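Zallent 951 コーヒーメーカー 使用説明書 日本語版

第3章 設置と最初の準備

この章では、箱から出した本体を置く場所、水の入れ方、最初の洗浄、最初の一杯のいれ方を説明します。第2章「安全のために」をまだ読んでいない方は、先にそちらを読んでください。部品の名前は第1章の一覧と同じものを使います。

3.1 始める前に用意するもの

本体のほかに、次のものを手元に用意してください。

・飲用できる水道水
・やわらかい布(乾いたもの一枚、ぬらして固くしぼったもの一枚)
・食器用の中性洗剤とスポンジ
・普段お使いのマグカップ
・洗ったカップをふせて置くための、水が下へ抜ける台

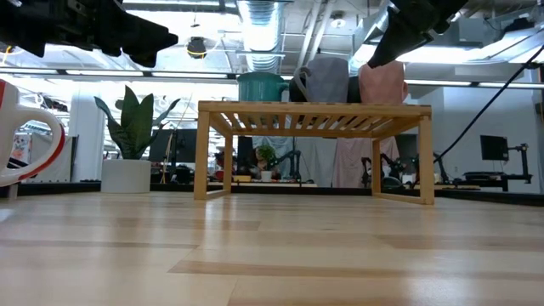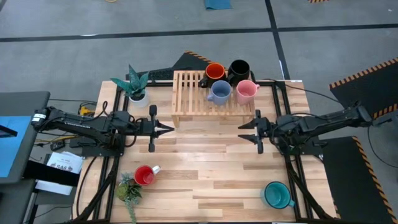

カップは、取っ手までの厚さと高さがいろいろあります。受け皿をつけたままで本体に入るカップの高さは116ミリまでです。これより高いカップをお使いになる場合は、3.4の手順6にしたがって受け皿を外してください。受け皿を外しても入らないカップは、付属のガラスポットにいれてから注ぎ分けます。

注意:縁が欠けているカップ、ひびのあるカップは使わないでください。熱い湯が入ったときに割れるおそれがあります。

紙コップもお使いになれますが、軽いので、抽出の湯が当たって動くことがあります。紙コップのときは必ず受け皿の中央のくぼみに置いてください。

3.2 箱の中身の確認

1. 箱を平らな床に置き、上のテープを切ります。カッターナイフを使うときは、刃を長く出さないでください。
2. 上の緩衝材を外して、説明書、保証書、水質試験紙の入った袋を取り出します。
3. ガラスポットを取り出します。ポットは単独で紙に包まれています。
4. 本体を両側から持って、まっすぐ上に引き出します。タンクのふたや抽出口を持って引き上げてはいけません。
5. 本体の下にある平たい箱から、受け皿、受け皿の網、計量スプーン、フィルター枠、浄水カートリッジを取り出します。
6. 本体とふたを留めている青いテープをすべてはがします。テープは、ふたの後ろ、フィルター枠を入れるところの内側、電源コードの束の三つの場所にあります。

メモ:内側のテープは見えにくい場所にあります。はがし忘れると、ふたが最後まで閉まらず、電源ランプが点滅したままになります。お客様からの問い合わせで一番多いのは、このテープのことです。

部品が足りないとき、またはガラスポットに傷があるときは、使い始めないで、販売店に連絡してください。そのとき、本体の底にある銘板の番号を一緒に知らせてください。

箱と緩衝材は、保証の期間が終わるまで残しておくことをおすすめします。修理に送るとき、この箱に入れると一番安全です。箱を置く場所がないときは、緩衝材だけ残して、同じくらいの大きさの丈夫な箱を使ってもかまいません。

3.3 置く場所を決める

1. 水平で、ぐらつかない、熱と水に強い台を選びます。
2. 本体の後ろは壁から手のひら一枚の幅をあけます。左右は、タンクを引き出す右の側を広くあけてください。
3. 本体の上に棚があるときは、ふたを全開にして、棚に当たらないことを確かめます。当たらなくても、蒸気が棚の底に直接かかる場所には置かないでください。
4. 電源コードが自然に届くコンセントを使います。コードを強く引っぱった状態や、台の角で折れた状態では使わないでください。
5. 本体の底の四つのゴム足が、全部台についているかどうか、本体の角を軽く押して確かめます。

警告:延長コードや、ほかの電熱器具と一緒のたこ足配線では使わないでください。発熱して火災の原因になります。

警告:流し台の中、ガスこんろの横、窓から雨が入る場所には置かないでください。

注意:塗装した木の台や、やわらかいビニールの敷物の上では、ゴム足の跡が残ることがあります。気になる方は、耐熱のマットを敷いてください。マットは本体の底より大きいものを選びます。小さいマットだと本体が傾き、タンクの水の量が正しく測れません。

冬に暖房のない部屋に置く場合は、夜の間にタンクの水を捨ててください。水が凍ると、中の管が割れることがあります。凍ったかもしれないと思うときは、電源を入れないで、暖かい部屋に半日置いてから使います。

3.4 部品を洗い、取りつける

水にぬらしてよい部品は、タンク、タンクのふた、フィルター枠、ガラスポット、受け皿、受け皿の網、計量スプーンです。本体、電源コード、浄水カートリッジの外側の紙ラベルはぬらしてはいけません。

1. ぬらしてよい部品を、中性洗剤をつけたスポンジで洗い、流水で泡がなくなるまですすぎます。
2. 部品をふせて置き、水を切ります。急いでいるときは乾いた布でふいてください。
3. タンクを本体の右の側からまっすぐ差しこみます。「カチッ」という音がするまで押します。
4. フィルター枠を、取っ手が手前に来る向きで入れます。左に回すと固定されます。
5. 受け皿を、本体の前のみぞに合わせて差しこみ、その上に網をのせます。網は、文字のある面が上です。
6. 高いカップを使う場合だけ、受け皿と網を両方外します。外したときは、こぼれた湯が直接台に落ちますので、下に布を敷いてください。

注意:食器洗い機で洗えるのは、受け皿と受け皿の網だけです。タンクとフィルター枠を食器洗い機に入れると、形が変わって水がもれることがあります。

メモ:フィルター枠が左に回らないときは、枠が浮いています。一度取り出して、枠の底の突起を本体の穴に合わせてください。力を入れて回す必要はありません。

3.5 浄水カートリッジを入れる

付属のカートリッジは Bondarchuk 社製で、部品番号は3584です。交換用を買うときもこの番号で注文してください。形が似ているほかのカートリッジは、タンクの底の弁を押すことができないので、水が流れません。

1. カートリッジを袋から出し、紙ラベルをはがします。
2. 深い器に水道水を入れ、カートリッジを沈めます。泡が出なくなるまで待ちます。
3. カートリッジを水の中で軽くふり、中に残った空気を出します。
4. タンクの底の丸い受けに、カートリッジをまっすぐ押しこみます。
5. タンクのふたにある月の目盛りを、交換する月に合わせます。例えば、8月に使い始めて二か月使う場合は、目盛りを「10」に合わせます。

最初にカートリッジを水に沈めると、水が少し黒くなることがあります。これは中の活性炭の細かい粉で、体に害はありませんが、その水は飲まないで捨ててください。

水の硬さによって、カートリッジの使える期間は変わります。水質試験紙を水道水に一秒だけつけ、ふって水を切り、一分待って色を見てください。緑が多いときは軟らかい水、赤が多いときは硬い水です。硬い水の地域では、交換の時期を一か月早くします。

カートリッジを使わないことも可能です。その場合は、受けに何も入れないで、3.6に進んでください。ただし、湯あかの洗浄(第6章)を早い間隔で行う必要があります。

3.6 最初の洗浄

新しい本体の中の管には、工場での検査の水が少し残っていることがあります。コーヒーをいれる前に、必ず水だけで洗浄をしてください。

1. タンクに「MAX」の線まで水を入れます。
2. フィルター枠は空のまま、紙フィルターも入れません。
3. ガラスポットを受け皿の中央に置きます。ポットのふたは閉めておきます。
4. 電源プラグをコンセントに差しこみます。電源ランプが一回光って消えます。
5. 電源ボタンを押します。ランプが白く点灯します。
6. 「洗浄」ボタンを、ランプが青に変わるまで長く押します。
7. 湯が出終わり、ランプが白に戻るまで待ちます。途中で湯が止まることがありますが、故障ではありません。
8. ポットの湯を捨て、本体を5分休ませます。
9. 手順1から8までを、もう一度くり返します。

警告:洗浄の間は、抽出口の下に手を入れないでください。熱い湯と蒸気が出ます。小さい子供が近くにいるときは、終わるまで本体のそばを離れないでください。

洗浄の途中で電源を切った場合、次に電源を入れるとランプが青く点滅します。これは洗浄が終わっていないという意味です。タンクの水を確認し、もう一度手順6から行ってください。

メモ:最初の洗浄のとき、新しいゴムのにおいがすることがあります。二回の洗浄の後もにおいが強い場合は、もう一回洗浄してください。

3.7 時計と予約を合わせる

時計を合わせなくてもコーヒーはいれられます。予約の機能を使う方だけ、この手順を行ってください。

1. 電源ランプが白く点灯しているとき、「時計」ボタンを長く押します。時の数字が点滅します。
2. 「+」と「-」のボタンで時を合わせ、「時計」ボタンを短く押します。
3. 同じように分を合わせ、「時計」ボタンを短く押します。
4. 曜日が点滅しますので、今日の曜日を選びます。表示は英語の二文字で、水曜日は「WE」です。
5. 最後に「時計」ボタンを押すと、点滅が止まり、時計が動き始めます。

予約は、次のように行います。

1. タンクに水を入れ、フィルター枠に紙フィルターと粉を入れます。
2. ガラスポットを置きます。
3. 「予約」ボタンを押し、「+」と「-」で出来上がりの時刻を選びます。
4. もう一度「予約」ボタンを押します。時刻の横に小さい点が光れば、予約は完了です。

時刻は、抽出が始まる時刻ではなく、終わる時刻です。朝7時に飲みたい方は、そのまま7時に合わせてください。予約を取り消すときは、「予約」ボタンを長く押して、小さい点が消えるのを確かめます。

注意:予約のときは、カップを使わず、必ずガラスポットを使ってください。ポットの容量より小さい器では、湯があふれます。

注意:停電の後は、時計も予約も消えます。電源が戻ったら、もう一度合わせてください。夏の暑い部屋では、タンクの水を前の晩から入れておくことはおすすめしません。

3.8 最初の一杯をいれる

1. タンクの水の量を確認します。一杯分の線は、タンクの前の一番下の線です。
2. 紙フィルターの下と横のつなぎ目を、互いに反対の方向へ折ります。フィルター枠の中に、すき間がないように広げます。
3. 計量スプーンにすり切り一杯の粉を入れます。中びきの粉が最も適しています。
4. 粉の表面を平らにします。枠を軽くたたくだけで十分です。スプーンで押し固めないでください。
5. フィルター枠を本体に戻し、左に回して固定します。
6. カップを受け皿の中央に置き、「1」のボタンを押します。
7. 最初に少しだけ湯が出て、止まります。これは蒸らしの時間です。
8. 続けて抽出が始まります。音が三回鳴ったら終わりです。
9. 音の後も数滴落ちますので、少し待ってからカップを取ります。

味が薄いと感じるときは、粉を少し増やすか、「濃さ」ボタンを一回押してからいれてください。苦すぎるときは、粉のひき方を粗くします。細かいひき方の粉を使うと、湯が通りにくくなり、枠から湯があふれることがあります。

二杯分をいれるときは、一つのカップではなく、ガラスポットを使って「2」のボタンを押します。粉はスプーン二杯です。ただし濃いめの豆のときは、二杯目を少し減らした方がおいしいと感じる方もいます。

使い終わったら、次のことを行ってください。

・粉の入った紙フィルターを捨てます。枠は熱いので、取っ手だけを持ちます。
・受け皿にたまった水を捨てます。
・フィルター枠を水で流し、元の場所に戻します。
・ふたを少し開けて、中の蒸気を逃がします。
・長い時間使わないときは、電源プラグを抜きます。

3.9 うまく動かないとき(設置の直後)

電源ランプがつかない
プラグがコンセントの奥まで入っているか確かめてください。ほかの電気製品を同じコンセントに差して、動くかどうか見る方法もあります。

電源ランプが白く点滅する
ふたが最後まで閉まっていません。青いテープが残っていないか、フィルター枠が浮いていないかを見てください。

ボタンを押しても湯が出ない
タンクが最後まで入っていないか、カートリッジの中に空気が残っています。タンクを一度外し、3.5の手順2と3をもう一度行ってください。

台の上に水がもれる
タンクの底の弁に、小さいごみがはさまっていることがあります。タンクを空にして裏返し、弁を水で流してください。それでももれるときは使うのをやめて、プラグを抜いてください。

音が大きい
水が少ないとき、ポンプの音が大きくなります。水を足しても変わらない場合は、本体が壁やほかの器具に触れていないか見てください。

カップの外に湯がはねる
カップと抽出口の間が広すぎます。低いカップのときは、受け皿の網を裏返さず、折りたたみ式の小さい足場(本体の前、受け皿の上)を手前に倒して、その上にカップを置きます。

上の方法で直らない場合は、本体を分解しないで、Mavstead の修理窓口、またはお買い上げの販売店にご相談ください。保証書と銘板の番号が必要です。分解した本体は、保証の対象になりません。

第4章では、毎日の使い方と、ミルクを使う飲み物のいれ方を説明します。

日本語版の翻訳:Jultodura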